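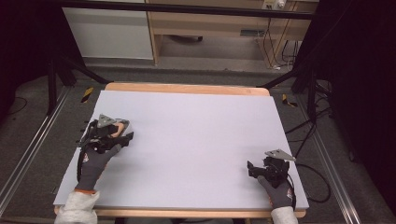

Jarlath Tierney wrote:
> I have a light wood table the kids do homework on and I'm sick of sanding
> out pen dents. Did any of you ever find a loose top you could live with?
> Mine would have to come off again for company. And do I need to fix it
> down, or does it just sit there?

Hi Jarlath, and hi all,

Yes! I've had a pale board on top of my honey-colored table since May and I'm a complete convert. It's a flat rectangle in a sort of lavender white, matte, no pattern at all, and I just lay it on the wood. No clamps, no screws. It doesn't match the table exactly (a bit of wood shows along the front and the back, and it hangs over a little on the left) and that bothered me for maybe a week. Now I kind of like seeing the wood.

I got mine at Holmgren, from the offcuts at the back, so don't ask me for a part number. Cherry Mae Dizon swears by the ones from Merken but she needed hers cut to size and I was too cheap for that. Mine had one rough edge, which I went over with fine paper out on the porch.

A few things I'd pass on:

1. Wipe the table first, and I mean really wipe it. I trapped one grain of something under there the first time and found the scratch when I lifted the board off for my sister's birthday.

2. Go for matte. I had a shiny one before this and the lamp bounced right into my eyes every evening. A plain matte top is so restful to look at, and small screws and beads show up on it right away, even the tiny ones I used to lose in the grain.
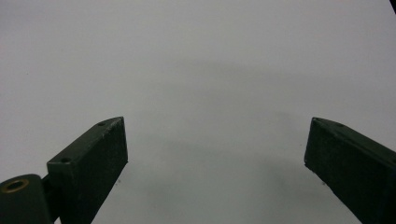 3. Put something grippy under it if your kids lean. I cut up an old shelf liner, four pieces, one near each corner. Mine used to creep when I wrote fast and now it stays put. Don't use the sticky-backed kind, though, Tormod tried that and had to pick glue off his table with a fingernail.

4. For company, stand it on its long edge behind the couch. Don't lean it on the radiator!! Ask me how I know.

Pencil comes off with a plain eraser, by the way. Ballpoint I'm still working on, so if anyone has a trick for that please post it.

Is yours square or rounded at the corners? Mine are rounded on the table and I've gotten used to the board poking out past the curve, but with little ones running by I'd think about knocking the points off.

Cherry Mae, do you still have the leftover piece from yours? Jarlath might want to see the color before he buys.

Teodor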